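Stonness College
Robotics Club: Bench Safety Inspection Checklist
Packing Lunch Project, second-year group
Inspection carried out in June, before the start of the afternoon session
Inspected by: Katherine Zapata, laboratory technician
Accompanied by: Alun Parri, club supervisor
Student representative: Maiara Bastos

Purpose of the inspection

The inspection covers the bench used for the Packing Lunch project, the robot arm fixed to it, the controlling computer and the objects handled during practice runs. It must be completed before the group may begin unattended recording of practice runs, and again after any change to the arm, its mounting or its software. Items are marked Satisfactory, Action Required or Not Applicable. A comment is required against every item marked Action Required.

Section A. Room and access

A1. Walkway behind the operator's chair kept clear. Satisfactory.
A2. Bags and coats stored on the hooks by the door. Action Required. Two rucksacks were found under the bench. Moved at the time of inspection. Mr Parri to remind the group at the next briefing.
A3. Fire exit route displayed and legible. Satisfactory.
A4. First aid box sealed and in date. Satisfactory. Kept in the preparation room, shared with Uvcombe House.
A5. Lighting adequate over the whole of the work surface. Satisfactory.

Section B. Electrical

B1. Portable appliance test labels present on power supply, computer and monitor. Satisfactory.
B2. No extension lead plugged into another extension lead. Satisfactory.
B3. Arm power cable free of cuts, kinks and strain. Satisfactory. The cable should be looked at again after the arm has been run at full reach.
B4. Emergency stop within reach of the seated operator. Action Required. The button works, but its lead is too short and it had been left behind the monitor. Emanuel Surdu to fit a longer lead. The arm is not to be run by students until this is done.

Section C. Arm and gripper

C1. Mounting bolts tight. Satisfactory.
C2. Gripper fingers secure and undamaged. Satisfactory. Spare fingers are in the drawer marked Stoica.
C3. Speed limit set in software to 30 per cent for student use. Satisfactory. The setting was lost after the last update and has been restored. To be read aloud by the operator at the start of each session.
C4. Arm returns to its rest position on command. Satisfactory.
C5. Long hair tied back, lanyards removed, sleeves fastened. Satisfactory for all students present. One visitor was asked to remove a scarf.

Section D. Objects on the bench

D1. Only objects on the agreed list to be placed within reach of the arm. Satisfactory.
D2. Fruit and vegetables whole, sound and replaced when soft. Satisfactory. Food used on the bench must not be eaten afterwards.
D3. Glass containers free of chips and cracks. Satisfactory. Ms Zapata would prefer plastic throughout. The group has asked to keep glass, as the entry rules for the Radatholm Schools Challenge permit it. Agreed, provided that safety glasses are worn and the dustpan is kept beside the bench.
D4. Container to be gripped or pushed at low force only. Satisfactory. Force setting recorded in the club log, page 78.
D5. Straps and handles of the lunch bag kept away from the joints of the arm. Action Required. Bag to be placed on the side of the table away from the arm, and its position checked before every run.

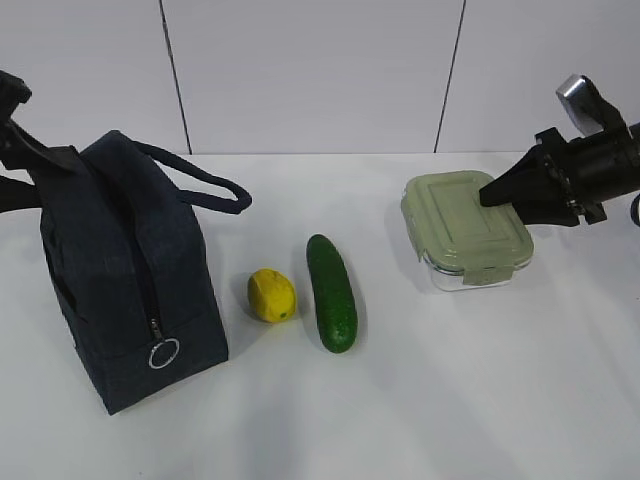 May a student reach in to straighten an object while a run is in progress?
The operator must first stop the arm and say "stopped" aloud, and the second student may then move the object. The run is recorded as interrupted and started again from the rest position.

Section E. Supervision and records

E1. At least 2 students present whenever the arm is powered. Satisfactory.
E2. Log completed for each session, including runs abandoned. Action Required. Entries for the last session are missing. Gheorghița Lungu to complete them from her own notes.
E3. Risk assessment signed by every member. Satisfactory.

Outcome

The bench is approved for supervised use once item B4 has been closed. Unattended recording is not approved at this stage. All other actions are to be completed within 7 days and reported to Ms Zapata, who will inspect items A2, B4, D5 and E2 again.

Signed copies: laboratory office; club log; notice board, Room 7.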